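Ticket 480 — Open day cell: left arm pauses before pen handoff
Site: Kvam demo room. Opened by: Gwawr Meredith. Status: monitoring

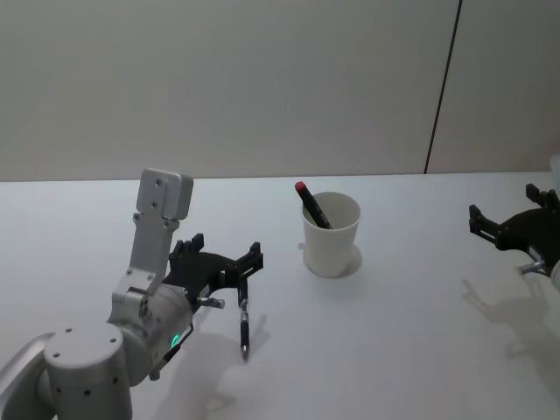 Left gripper with pen, tip just above the table; cup and red-capped marker behind.

09:10 Left arm stops for about 40 seconds at the low point, then resumes. No fault in log. Visitors due at 11:00.
09:25 Stellan Haugland: table height in the Skotero profile is 2 mm off. Force check waits for contact, then times out.
09:50 Height corrected, profile reloaded on both arms. Three dry runs, no pause.
12:40 Ran through the morning demo. One slow start — operator had left speed at the teach setting.
Open: Fulvio Pagano to add table height to the setup sheet before the February visit.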